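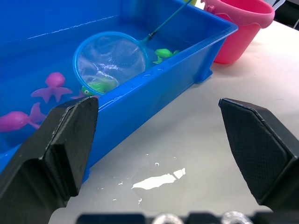 The blue water tub with the net and the sea animals.

Water Table: Questions from Parents

Which ages can play?
The water table is for children from 3 to 8 years. Younger brothers and sisters are welcome, but an adult must hold them.

How does the fishing game go?
The child takes the net and tries to lift one animal without touching it by hand. The green ones and the pink ones can be two teams, if the children like it so.

How long is one turn?
One turn is 15 minutes. After this we ask the child to give the net to the next one in line.
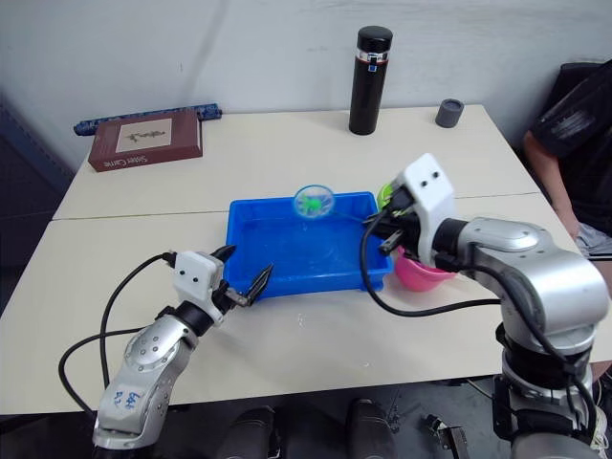

Green toy in the net, blue tray on the white table.

Is the water changed?
Yes, we change it before every group. The toys are washed with mild soap and dried on a towel overnight. Please do not put your own bath toys in the tub, we cannot check if they are clean inside.

What should my child wear?
Short sleeves are best. Please bring one dry shirt, also in summer.

Can I borrow the set for a birthday?
It is possible from September. Write to Aslı Yurt at the Bretstead desk and tell her the day you need it. The net must come back together with the animals.

My child is afraid of water. Should we come?
Please come and only watch the first time. Hagos Mamo is at the table in the mornings and he is very patient.

Last changed: 6 Dec 2019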